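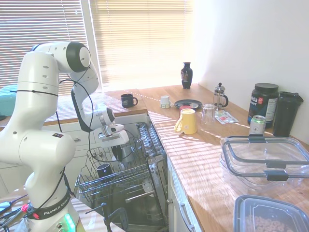 Mugs go on the top rack, upside down, tilted if there's a dip in the base, and anyone who lays one on its side deserves the puddle they get. So runs the first rule in a reader's letter from Clumgate, which came to us on two closely written pages and set out a whole system for filling a dishwasher.

I admire the confidence. I also wonder how much of it is true.

Loading advice has become a small industry. Himley, which sells kitchens, hands out a laminated chart with every fitted machine. Fujimoto has a phone app that will plan your racks if you tell it what you ate. Neither is shy about promising cleaner plates, and neither could send me anything I'd call evidence when I asked.

So I kept notes at home for 6 weeks. Some of the old advice held up. A mug on its side does collect water, and in May I tipped a cold grey spoonful of it down my sleeve at seven in the morning. Bowls facing the middle came out better than bowls facing the wall. Big plates along the front of the lower rack blocked the spray arm twice, and you could hear it knocking all the way from the stairs.

Rinsing first made no difference I could see, apart from porridge, which ought to be classed as a building material. Handles up or handles down in the cutlery basket? Forks were the same either way. Sharp knives I now put in point down, whatever the chart says, having met one the other way up.

Then there is the matter of the half-full machine. The letter from Clumgate is firm that a gap is wasted water. Perhaps. But cramming in the last 3 cups cost me a second wash on roughly 10 evenings, and I can't see what that saved anybody.

The Saledow rack inserts, sold as a cure for wobbling glasses, stopped the wobble. They also took up the room where the glasses used to go. Mine are in the drawer with the spare fuses, and the glasses still lean on each other.

Shared 10 times | 3 comments

COMMENTS

dryinguprota
Porridge pan should be soaked overnight, everyone knows this. Otherwise agree.

Mrs T
I had the Himley chart. It showed a different basket from the one in my machine.

teatowel6
What about wooden spoons?? Mine have gone furry.

MORE FROM HOME
Is your draining board too small?
The trouble with open shelves
Descaling a kettle: 2 methods compared
Why tea towels stop drying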